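Werkstattbuch Teeküche, Halle Drastberg
Sa., 20. Juni, eingetragen von Radymyr Yatsenko

Am Vormittag habe ich mit Shewit den Tisch für die belegten Brote neu geordnet. Die alte Ordnung war nicht gut, man musste immer über das Kabel vom Toaster greifen. Jetzt steht der Toaster links, das Kabel geht nach hinten weg. Die Körner bleiben in der weißen Schale mit den Fächern.

Zum Brot: Stufe 3 ist für die Scheiben von Hamdy zu viel, die Ecken werden bitter. Mit Stufe 2 und einer kurzen Pause war die Kruste in Ordnung. Eine Scheibe wiegt 38 g, das Kohlblatt nach dem Abschneiden vom Strunk rund 20 g. Ein großes Blatt deckt die Scheibe bis auf die Ränder zu und man sieht dann kaum noch, wie dunkel sie ist. Also zuerst die Farbe kontrollieren, dann das Blatt. 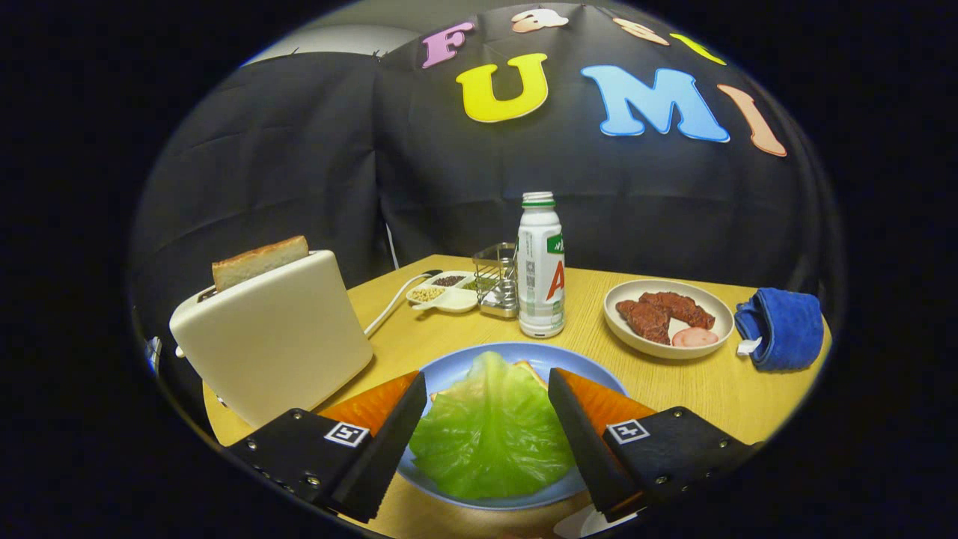 Usman meinte dazu, man solle die dicke Rippe vom Kohl flach schneiden, sonst rutsche beim zweiten Brot alles herunter, und er würde das Blatt auch lieber halbieren. Das Halbieren habe ich noch nicht probiert. Die Rippe flach schneiden finde ich richtig, das Messer dafür liegt in der Schublade unter dem Fenster.

Offene Punkte:
Rohes Fleisch bekommt einen eigenen Teller und kommt nicht auf den blauen. Der blaue ist nur für Brot und Blatt. Ich möchte das Fleisch auch weiter weg vom Kohl haben, vielleicht ganz auf den Nebentisch. Shewit ist dagegen wegen der Wege, wir haben es nicht entschieden.
Das blaue Tuch am Abend in die Wäsche geben und ein frisches hinlegen.
Kohl nachkaufen, beim letzten waren die äußeren Blätter schon weich.

Am Montag mache ich mit Stufe 2 weiter und schreibe die Zeiten auf.

Kontakt: Werkstatt Drastberg, Raum 907 | Nach oben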